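Notebook, June, 4 p.m. Doors and corridor, second floor

Picked up where Fidelina left off on the door list. She had got through the ground floor and then gone on leave, leaving me a page headed "handles, misc." and a pencil stub. The page says the building has 96 internal doors. It doesn't say which of them shut.

Started at the corridor, as the complaints all come from there. Rosaura wants every door rated for opening force, latch, and what she calls manners, meaning whether it closes behind you or stands there thinking. I used a three-point scale for manners. Most of them got a two.

Corridor itself is fine. White walls, white ribbed ceiling, pipes up on the left that make a couple of drops down toward the wall, and the light fittings running off toward the far end. The pipes aren't on the Arport drawings, or they are on a sheet we were never sent. I've asked again. The last time I asked I got a brochure. 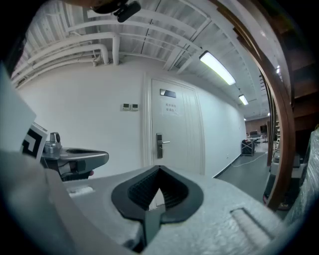 Qusai: you should put the lights on the same list as the doors. I walked that corridor at seven in the evening and the fittings are spaced like somebody was paid by the stride. Also if Betancur quoted for 23 fittings I'd want to see them all, because I make it fewer and I was looking up the whole way.

Fair. Lights now have their own page, after the doors. Qusai has been given the page.

Back to handles. The old round knobs went in the skip two winters ago and I don't miss them, except that a knob never caught a cardigan pocket. The replacements are levers on a plate, Nokell pattern, and they're good levers. My quarrel is with the springs. A lever that needs a real shove is no use to anyone with a tray, a sore wrist or a box of samples, and those three groups make up the entire building.

Method, for whoever does the third floor: try the lever from on top, the way people do, then from the underside, the way nobody designs for. Then let it go and listen. A clean return is one click. Two clicks means the latch is dragging on the strike, and a long scrape means the door has dropped and you should write down which one before you forget. I forgot one. It is somewhere between the stairs and the kitchen.

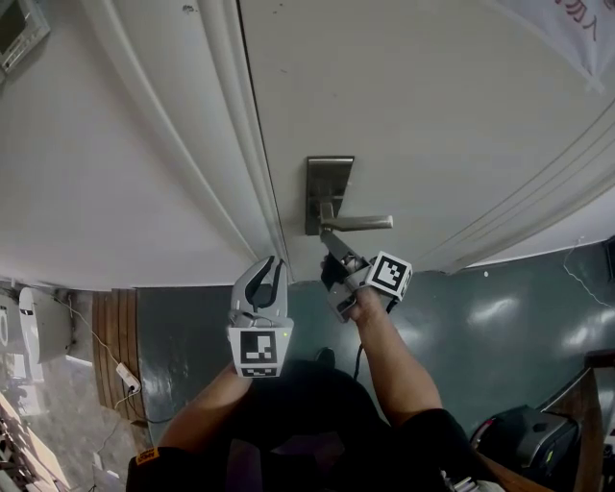
The floors complicate things. Where the polished green-gray stuff runs under a door, the gap at the bottom looks generous and the door swings as if it wants to leave. Put a mat down and the same door sticks. Margus's view is that we should plane nothing until the mats have been settled, and the mats have been under discussion since before I started here. I have written "mats" in the margin and underlined it – twice, to show progress.

White paint on the doors is holding up better than I expected. Specks and scuffs, nothing through to the wood on the ones I looked at. I'd leave it. Rindengate offered to respray the lot for 2,000 and I'd sooner spend that on springs and have change left for a decent doorstop.

Left to do:
Find the scraping door again.
Ask Volodymyr for the key to 132, which has been locked all week and can't be rated for manners.
Springs: get a price for the soft ones.
Loose power adapters along the walls. Either they live there or they don't.
Give Fidelina her pencil back.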